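Zedlow Scale Readings, release 5

README

Zedlow is a table of weight readings taken on home and clinic scales, together with the settings of the scale at the time of each reading. It was put together to compare how well different kinds of weighing platform agree with each other when the same load is placed on them more than once. It holds 1,138 readings from 172 scales.

The loads were test weights and filled containers. No people were weighed for this release, and there are no health records in it.

What is in the folder

readings.csv - one row per reading
scales.csv - one row per scale
sites.csv - one row per site, with floor type and room use
photos - pictures of the rooms and surfaces at the sites
changes.txt - what is different from earlier releases
licence.txt - the full terms

All the csv files are UTF-8 with a comma between fields and a full stop as the decimal mark. Empty fields mean the value was not written down. A zero is a real zero.

Where the readings come from

There are three sites. Hernar is a set of rented rooms above a shop, and most of the bathroom and kitchen scales were tested there. Trotgate is a former clinic with a level concrete floor, used for the column scales and the chair scale. The Riihimäki site joined in release 4 and covers the same types as Trotgate, on a vinyl floor laid over boards.

Each scale has an ID made of the first letter of the site and a number, such as H14 or T3. The ID stays with the scale for good. A scale that moved from Trotgate to Riihimäki keeps its T, so use the site column in readings.csv if you want to know where a reading was taken.

Columns in readings.csv

reading_id - whole number, never reused
scale_id - matches scales.csv
site - hernar, trotgate or riihimaki (no accents in this column)
load_kg - the known load in kilograms
shown - the figure on the display or dial, as written down
unit - kg, lb, st or g
shown_kg - the same figure converted to kilograms
position - centre, front, back, left or right
surface - hard, vinyl, carpet or worktop
warmup_s - seconds between switching on and placing the load
battery - new, used, mains or none
note - free text

The conversion from pounds uses 0.45359237 and is rounded to three places. Stones and pounds are written in the shown column with a colon, so 11:4 is eleven stone four. Spreadsheet programs like to turn this into a time of day. Import the column as text.

Columns in scales.csv

scale_id, type, display, step_kg, max_kg, platform_w_cm, platform_d_cm, feet, last_checked

The type is one of bathroom, kitchen, column, chair or baby. The step is the smallest change the display can show. For dial scales it is the gap between two marks, and readings that fell between marks were written to the nearer one. The last_checked column gives a month only.

How a reading was taken

1. Put the scale on the surface and check that all its feet touch.
2. Switch it on and wait for zero. For a dial scale, turn the wheel until the needle sits on zero.
3. Place the load in the marked position.
4. Wait until the figure holds still for three seconds, then write it down.
5. Take the load off and let the scale return to zero before the next one.

If the scale did not come back to zero, this is in the note column as "no zero" and the next reading was taken after a restart. Kitchen scales were always used on a worktop and never on the floor.

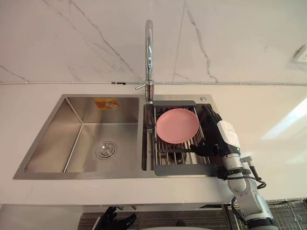
Known problems

The 232 readings with the surface set to carpet should be treated with care. The carpet at Hernar was replaced part of the way through and the two piles are not told apart in the data. We tried to split them by reading_id and could not do it with any confidence.

Some bathroom scales repeat the last figure if the new load is close to it. This makes them look steadier than they are. Scales known to do this have "holds last" in the note column, but there are probably others.

The battery column is filled in from memory for the earliest Hernar readings. If the battery matters to you, leave out everything before release 2. The release column was dropped by mistake in release 3, and changes.txt has the ranges of reading_id you will need.

Chair scale readings are all from one scale, T3. They say nothing useful about chair scales in general.

Uses

The table is suited to looking at repeat error, the effect of an off-centre load, and the effect of the floor. It has also been used as a small practice table for cleaning mixed units. It should not be used to approve or reject a scale for medical use - the test weights were checked against each other and against one reference set, with no formal certificate for the larger ones.

Changes in this release

Added the warmup_s column. Corrected the platform depth of the two baby scales, which had been entered in inches. Removed nine rows that had been entered twice, and left their reading_id numbers unused. The October readings from Riihimäki are now included.

Licence and corrections

You may copy, change and share the table as long as you name Zedlow and the release number. The pictures are under the same terms. Send corrections with the reading_id and the column name, one per line. Corrections go into the next release and the old files are left as they are.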